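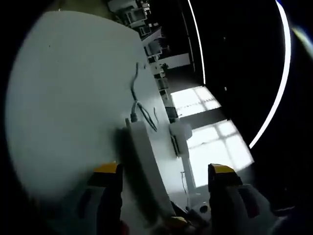

Power strips and grippers: bench rules for the workshop

Most of the damage we see on shared benches comes from cords, and most of the cord trouble starts at a power strip. These tips cover moving, placing and clearing strips on a table where grippers are used, either held in the hand or mounted on an arm. They were put together by Lovisa Nordin and Birger Lindholm for the Ustau workshop and last changed in October. Home users with a small arm on a desk can follow them as they are.

Before you start

Unplug the strip at the wall before anyone grips, lifts or pushes it. Switching it off is not enough. Put the wall plug where the person doing the work can see it, or hang it over a hook so it can't be plugged back in by someone passing through.

Look at the whole length of the cord. A nick, a flat spot or a loose plug means the strip goes in the scrap box. We don't tape cords.

Wipe the table. Grit under a strip scratches a white top badly, and the marks don't come out with cleaner.

Gripping

Take hold of the housing, never the cord and never a plug. A rubber pad should meet the housing flat on both sides. If only the tips touch, the strip will swing as soon as it leaves the table.

Close slowly until the strip stops sliding, then stop. Our limit for powered grippers on plastic housings is 500 grams of squeeze above what is needed to hold, checked with the small scale in the top drawer. Hand-held grippers have no readout, so go by feel and look for bending along the edges of the housing.

A long strip held at one end is heavy at the other. Keep the far end on the table and slide it, or use two grippers. With two people, agree on who calls the move. Nuria Villanueva's rule is that the one at the plug end calls, and we have kept it. 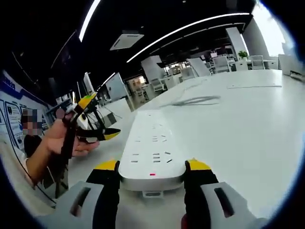 Keep fingers away from the sockets the whole time, even with the wall plug out. It is a habit worth having on the day somebody forgets the first step.

Cords on the table

Lay the slack in one wide loop, flat, away from the edge. Don't wind it tight around the strip. A tight coil kinks the cord near the plug, and a coil left on a strip under load can get hot.

Anything that hangs over the side will be caught by a knee or a chair sooner or later. Clip it to the leg or bring it back onto the top. Adhesive clips hold for a while on painted legs -- hook-and-loop straps hold longer and can be moved.

Never plug one strip into another. If the cord doesn't reach, move the table or get a longer strip.

Powered arms

Clear all loose cord from the reach of the arm before it is switched on, then run the first pass at the lowest speed. One person stays at the stop button and does nothing else. Arvid Berge wants the button tested before each session, and the test goes in the log with a time and initials.

Putting things back

Check the gripper pads for cuts and for bits of plastic. Clean them with a damp cloth and let them dry before they go in the case. Worn pads go in the tray marked Warell, and Hjørdis Rønning orders new ones when the tray is full.

Strips go on the lower shelf with the cord in a loose loop, plug end out.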